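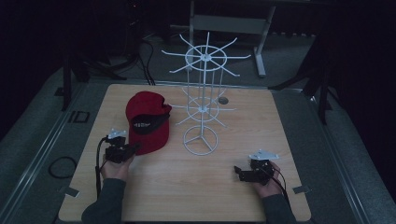 Section 5: First Run at the Table

You've got both Lostier grippers built, so let's get them moving! I do this part at my kitchen-sized bench, but any flat board works if you clip it down at the near corners like I did.

1. Plug in the left gripper first, then the right. The Zadora control box numbers them in the order it finds them, and swapping them later is a pain.

2. Run each cable down its own side of the board, with enough slack to reach the far edge.

3. Put out something floppy and something stiff. I like a baseball cap and a wire spinner rack (the rack has loads of skinny arms to practice on).

4. Open the fingers all the way and press Zero. Wait for the second beep.

5. Close slowly on the cap brim with the force at 62. Go up to 80 only if it slips.

Caution: keep your own fingers out of the gap while you zero. The motor doesn't care whose they are.

6. Now check the pads. Look for nicks along the bottom edge, and for any lining that's frayed or hanging under the finger. A torn one gets changed before you go on. Two screws through the mounting plate and the finger is off, and the Trureteo spares fit fine.
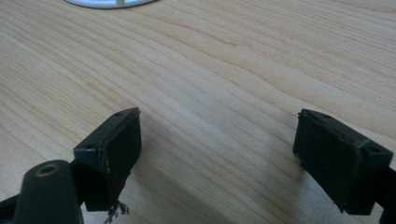 Can I print the fingers in regular PLA?
You can for a first try, but mine started to creep after a few long evenings, so I switched to PETG with 5 walls.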